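Setting up the wrist camera on your Bokuvau arm

Part 4 of the owner's guide, written by Roald Viklund

By now you should have the arm bolted down, the gripper on and the power light showing green. If you're still waiting on green, go back to Part 3 and check the plug at the base, the fat one with the collar. I've fitted a lot of these arms and that collar still catches me out (it feels tight a good half turn before it really is).

This part covers the Cetine wrist camera, which comes in the small grey pouch in the lid of the box. Set aside a morning if you've never done one before. If you have, you'll be finished before your tea goes cold.

What you need

The camera itself, with its lens cap on
The short cable with a bent plug at one end
The two clips from bag 72
The small hex key that came with the gripper
A clean, dry cloth, the sort you'd use on glasses

Caution: switch the arm off at the wall before you touch the wrist. The stop button holds the motors still but the cable stays live, and I don't want you plugging a camera into a live socket.

Fitting the camera

1. Turn the wrist by hand until the flat side faces you. It'll feel stiff. Go slowly and it will come round.

2. Slide the camera onto the flat side with the little notch pointing towards the fingers. You can get it on the other way if you push hard enough, so please don't push hard.

3. Do up both screws a bit at a time, swapping from one to the other. Finger tight plus a small nip with the key is plenty.

4. Run the cable back along the forearm and hold it with the two clips. Leave a loop at the wrist big enough to get your thumb through, then turn the wrist all the way left and all the way right. If the loop pulls straight at either end, give it more slack.

5. Take the lens cap off and put it somewhere you'll find it again. I keep mine in the pouch.

Note: if you bought the arm second-hand, look at the label under the camera. Anything marked 804 or higher works with this guide. Older ones use a different clip, and the Mészáros shop in Lultdale still sells them if yours have gone missing.

Getting your first picture

6. Switch the arm back on and wait for green. Open the Bokuvau panel on your computer, go to the Camera page and press Start view.

7. Give it a moment. The picture arrives as a circle with black all round it, and that's how it should look! The lens is very wide, so it takes in a huge amount of the room and bends straight things near the rim into curves. Most people ring me at this point to say they've got a faulty one. Have a good look at your circle first, and compare it with one of these views.

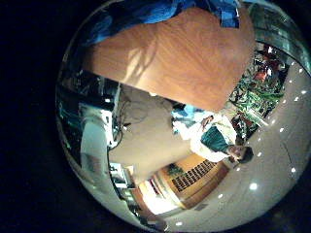 8. Find the ceiling lights. With the wrist turned over they can end up down one side of the circle, the way they are in my view, where they follow the rim on the right and the person in the white sleeves seems to be lying down. The picture turns with the wrist, so yours may be tipped at quite another angle. Leave it alone for now.

9. Check whatever is closest to the lens. Close things look enormous, like the wood-grained surface taking up so much of the top of my view, and it's easy to think the arm is nearer to them than it is (or further away, which is worse). Move the arm back with the Retreat button until you can see plenty of room past the nearest thing.

Caution: don't judge distance from this picture. Stand where you can see the arm itself and keep a hand near the stop button. I still do this every single time.

10. On the Camera page, press Level. The panel works out which way is down from the wrist joint and turns the picture to match. The circle stays a circle, but people should now be standing on their feet.

11. If you'd like straighter edges, tick Flatten. You lose a fair bit round the outside. I leave it off when I'm moving the arm about and switch it on when I'm lining up the fingers.

Setting the brightness

12. Point the wrist away from any bright window or doorway. A strong patch of light makes the camera turn everything else down, and the gripper fingers go murky.

13. Set Light to Manual and start with the slider at 3,000. Nudge it up until you can make out the edges of the thing you want to pick up, then stop. Go much past that and ceiling lights start to smear when the arm moves.

14. Press Save. The panel forgets your setting if you close the page first, which annoys me too. I've asked for a fix and was told May.

If it isn't right

All black: the lens cap. If it's off, reseat the bent plug.

Picture there but frozen: press Stop view, wait for the button to go grey, then press Start view again.

Foggy all over: breathe on the lens and wipe it gently with the dry cloth. No kitchen spray, please, it takes the coating off.

Picture drops out when the wrist turns: your loop is too short. Go back to step 4.

Level tips the picture the wrong way: the camera is on backwards. Switch off at the wall, go back to step 2 and look for the notch.

Once the picture is steady and the right way up, go on to Part 5, where we teach the arm its first pick. Keep the hex key handy, you'll want it for the finger pads.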